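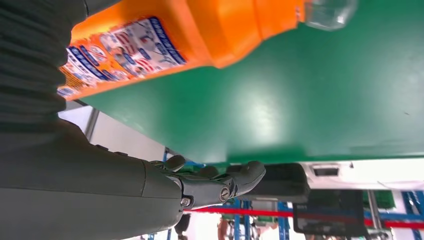

Orange bottle on the green table, Fladby hand next to it

Is the Fladby hand kit any good for bottles? We're thinking of hiring one in May. Shiny plastic is what worries me!

Barros
Yes, we love ours! The jointed fingers cope with round things brilliantly (ours does 300 picks between checks). Slow the close speed to 6 and aim for the body, well away from the clear neck. Do check the finger screws now and then.

Filell
depends on the bottle

Sudum
Agree with Barros. Get the wrist camera too, it's lovely for lining up!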